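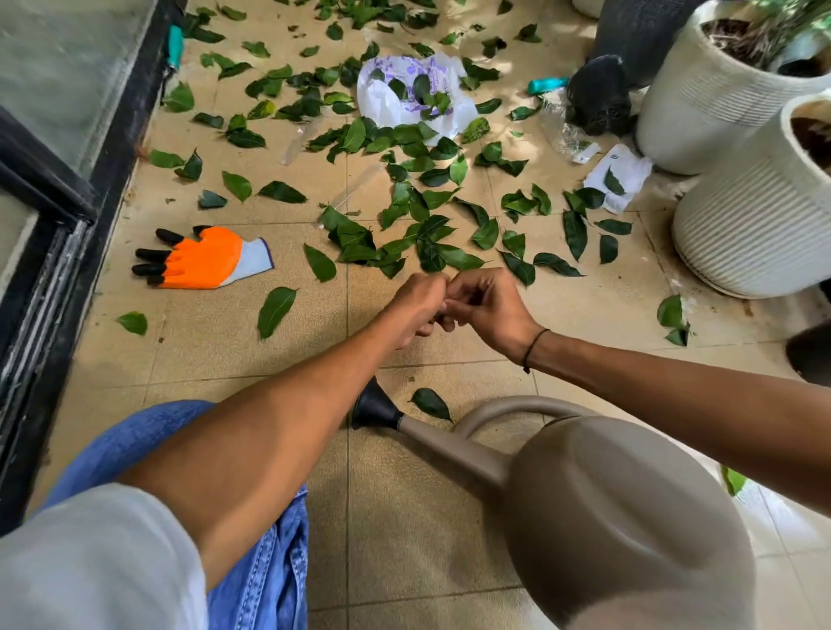

Stougaard Department of Regional Policy - Conversations

I'd been trying to get this interview since January. My guest spent 13 years on the county planning board in Biven and now teaches a seminar on local government down the hall from me, and she agreed to talk on one condition, that I leave her name out so her old colleagues wouldn't call her at dinner. Fine by me!

I started with the thing everybody in my building argues over, which is why Biven and Stotulow, two towns that share a river and a high school, vote so differently. She laughed at me a little.

"You people always want it to be the factory," she said. "The Flellatex plant closed and so everyone got angry. Well, people from both towns worked there. I had neighbors on both sides of the bridge get the same letter."

So what is it, then? She thinks it's the meetings. Stotulow still runs an open town meeting, where anybody who lives there can stand up and vote on the budget. Biven switched to an elected council of five. She was for the switch at the time (she told me this twice, so I think it bothers her).

"It was faster, and I liked faster. We could get a road contract through in one evening. But then you'd meet a man at the gas station who was furious over that road, and he had no idea there'd been a hearing. In Stotulow he'd have been in the room, shouting at me, and then he'd have gone home."

I pushed back on this. Open meetings are great if you can get a sitter and don't work nights, and the research I know says the crowd tends to be older and own a house. She didn't disagree. The last one she went to had 200 people in the gym, and she guessed that very few of them rented.

"Sure, it's lopsided. The council is lopsided too, it's just harder to see from the bleachers."

We got onto state aid after that, and I'll spare you most of it - we both enjoyed it far too much. Her main complaint is that the formula counts residents where they sleep, so Biven gets nothing for the commuters who wear out its streets all day. She'd like to see 40 percent of the road money follow traffic instead. I said the suburbs would never vote for it.

"No," she said. "They'd be crazy to."

Before I left I asked if she'd ever run again. She said she'd think about it if Biven brought back the open meeting, and then she asked me whether I'd voted in the last school board election. I had to say no.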